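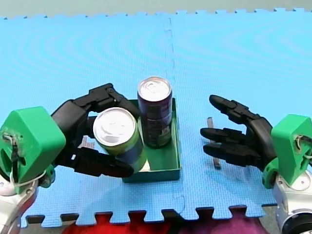
My kitchen drinks shelf had been getting on my nerves since August. It was a muddle of tins, half a box of tea bags and one tall bottle that toppled every time I went for the squash. Then I started putting slim cans together in a shallow green box with low sides, and I haven't looked back! Two of them side by side take up hardly any room, and the box slides out in one go when friends come round.

I picked up the trick from Cosimo Martinelli, who runs the Ferraro café near me and keeps everything behind his counter in trays. He has 142 cans to find a home for on a busy morning (I have ten, on a good week) and he swears by low walls, so you can grab a can by its middle.
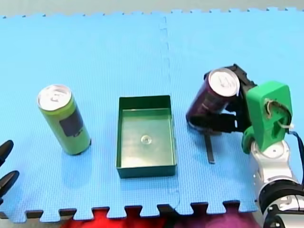

My first tray was a Zana one, and I loved the colour but it was a bit too deep for my shelf. I moved it to the cupboard under the stairs, where it now holds light bulbs and birthday candles – very happily, I might add. The Gurkia tray that took its place is lower and a touch longer, and I can wipe it out with a damp cloth in seconds.

Colour helps more than I expected. I'm hopeless at reading labels before my first cup of tea, so I go by the can itself: bright ones to the left, dark ones to the right.
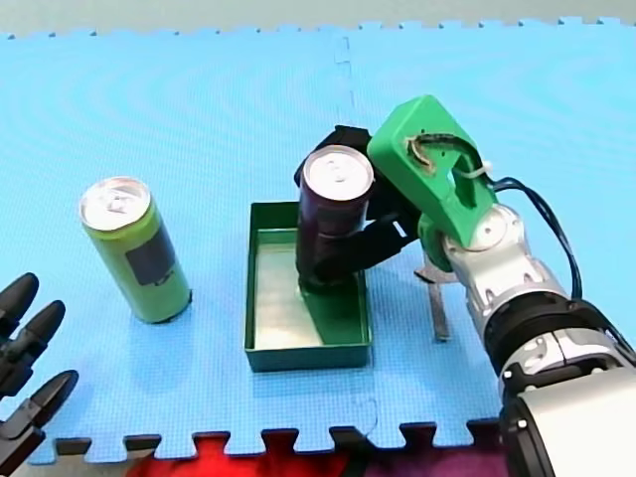

Lime to one side, dark purple in the tray.

My sister thinks this is all very fussy, and then she comes over and finds the ginger beer straight away.

A word on stacking. Slim cans look lovely piled up two high but mine wobbled whenever the fridge door shut, so I keep to one layer now.

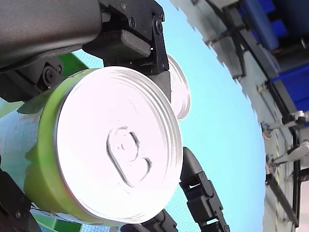
If you're short of shelf space, try laying a few on their sides in a deeper box with the lids facing out. I did that in the caravan all summer, with an old Pronden bread bin wedged beside the sink, and we only lost one can under the seats.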